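Ticket 197
Subject: Snack table, packets sliding off wire rack
Site: Sirkavby, ground floor
Product: Orden counter display set (wire rack, two-tier bottle rack, tray, basket)
Supplied by: Ullenis
Priority: Normal
Status: Closed

Wednesday, 8:40 am, Site

The pastry packets won't stay on the white wire rack. We load it in the morning and by the time the first break is over at least one packet has come down the slope and ended up on the table. The bottle rack next to it is fine. The rack is the one with two slanted shelves. Nothing looks bent or broken. We bought the whole set in April and used the rack for boxed biscuits until last week, with no trouble. The packets are clear plastic and much more slippery than the boxes were.

Can you tell us whether the shelves are meant to be this steep, or whether we have it together wrong?

Wednesday, 9:25 am, Ullenis support

Thanks for the details. The shelves on that rack are meant to slope toward the customer, but there are two heights for the back hooks and the upper one makes the slope a good deal steeper. Please check the following and write back:

Which pair of hooks the back of each shelf is sitting on.
Whether all the feet touch the table when the rack is empty.
Whether the front lip of each shelf is facing up. It is possible to fit a shelf upside down, and then there is no lip to hold anything.
What else is on the table and how close it is.

Wednesday, 10:10 am, Site

Checked. Both shelves were on the upper hooks. Feet all touch. The lip was facing up on the bottom shelf and down on the top one, so that one was our mistake. We have turned it over.

On the table with it we have the clear bottle rack, the beige tray, the round wicker basket and a black electric appliance on the right-hand side. The tray is where people put down what they've picked. The basket was for wrapped sweets but we've run out of those. The table is on the small side and everything gets shuffled along when somebody wipes it down.

Wednesday, 10:30 am, Ullenis support

The upside-down shelf would explain most of it. Please also move both shelves to the lower hooks. Take all the packets off first, lift the shelf straight up, then bring it down on to the lower pair until you feel it seat on both sides. If only one side seats, the shelf will twist and packets will creep to the low corner.

How far is the rack from the black appliance, and does it get warm?

Wednesday, 11:45 am, Site

Shelves moved. The top one took a couple of goes because the left side kept popping out.

It does get warm when it's switched on. The rack was sitting right up against it. It says Schnyder on the paperwork, and the paperwork asks for 300 mm of clear space on the side where the vents are, but it doesn't say anything about the other sides. We had been leaving it off during the day, except for the morning.

Wednesday, 12:05 pm, Ullenis support

We don't supply that unit so please go by the maker's paperwork for clearances. As far as the rack goes, we'd like it kept off the appliance altogether. The coating on the wire doesn't mind a bit of warmth, but plastic packets do, and a packet that has gone soft will slide sooner than a stiff one. If you can, put the rack behind the appliance and not beside it, and have the vents facing away.

Loading matters as well. Your order was for the small size, which is rated for 33 packets of the flat kind, but puffy ones need much more room. Don't stack them on top of each other. Lay each one flat against the wires with the sealed end down toward the lip.

Wednesday, 2:20 pm, Site

OK. We've turned the appliance so the vents point off the table and put the rack in the back corner. We were overfilling it. There were packets two deep on the bottom shelf and the top ones had nothing to hold them. The spare packets have gone back in the carton under the counter.

Two more things while the ticket is open.

First, the bottle rack. It used to get loaded with whatever was cold, including cans, and the cans rolled. Now it's only bottles. Is there a limit on weight for the top tier? It's clear acrylic and we're a bit wary of it.

Second, is there a particular order for the table? The sheet in the box shows a wider table than ours.

Wednesday, 2:50 pm, Ullenis support

Full bottles are fine on both tiers, provided they stand upright with the caps on. Fill the back row first so the weight is at the rear, and when you empty it, take from the front. Please don't use spray cleaner with alcohol in it on the acrylic. Warm soapy water and a soft cloth will do. Alcohol leaves fine cracks near the joins, and we can't replace a rack for that under warranty.

For a smaller table, put both racks along the back edge with the taller things where people don't have to reach over them. Keep the tray near the centre. The basket can go on either side of the tray, so long as it isn't under the lip of the wire rack where packets might land in it.

Next day, 9:05 am, Site

Set up the way you described. Three bottles in the back row, three in the front, tray in the middle of the table with the basket just to the right of it. Six pastry packets on the wire rack and that's all we'll put on it from now on.
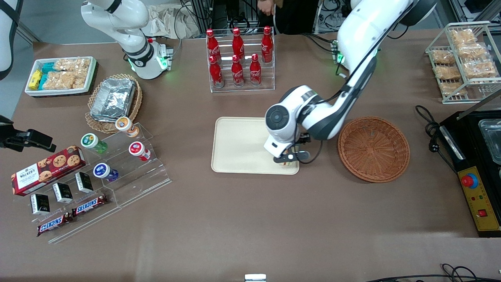

The basket is still waiting for sweets. We tried it on the left first but people kept knocking it with their sleeves on the way to the bottles, so we'll leave it where it is.

Morning break was at half past ten yesterday and it'll be the same today. We'll let you know if anything comes off the shelves.

Next day, 11:15 am, Site

Through the break with no packets on the table. One was crooked afterward, but it hadn't gone past the lip. The left side of the top shelf is holding so far.

Next day, 11:40 am, Ullenis support

Good to hear. If that left side pops out again, squeeze the hook slightly toward the upright by hand. Don't use pliers, they chip the coating. If it still won't hold, reply here and we'll post a replacement shelf.

We'll leave this open for 8 days and then close it. We've also asked Orden to mark the lip side on the assembly sheet.

8 days later, 9:00 am, Ullenis support

No further reports. Closing.

Resolution: Top shelf was fitted upside down and both shelves were on the upper hooks. Shelves refitted on lower hooks, load reduced, rack moved to back corner of table. No parts sent.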